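**Budget corner - what we're buying next (and what we're not)**

So, the equipment plan! Anil Devadiga and I finally sat down in May with the quotes from Sirkov and Herik, a pot of tea and a spreadsheet that had grown to 11 tabs, and we came out with something I think we can live with. Sirkov wants us to take the full package, arm and mobile base together. Herik will sell us the arm alone and let us add the base next year, which suits my nerves a lot better.

Snack aisles are still the first job on the list. Soft bags are hard going - they slump, they slide, they hide behind each other - and people straighten them with two hands without giving it a thought. That's why I keep asking both suppliers for a price on two arms, even though it makes Anil wince.

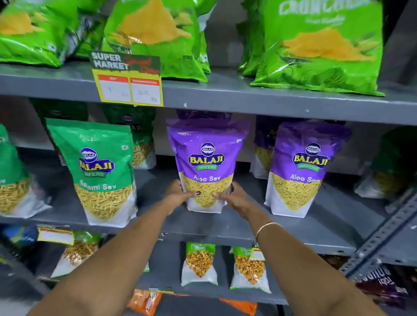 Grippers are the other big line. We've set aside money for 3 sets of soft fingertips, plus up to 160 spare pads, and if you think that sounds like a lot of pads, please come and see me (bring your own figures!). Sreekumar Varma would like a depth camera upgrade too, and I've put it in the "maybe" column in pencil.

What we're not buying is the Drudance scheduling software. The demo was lovely, but the yearly fee comes on top of the setup, and we'd only use a corner of it. The Varghese store can carry on with the paper rota for now.

Comments to me before the order goes in, please - I'd like the Herik quote signed while the price still holds.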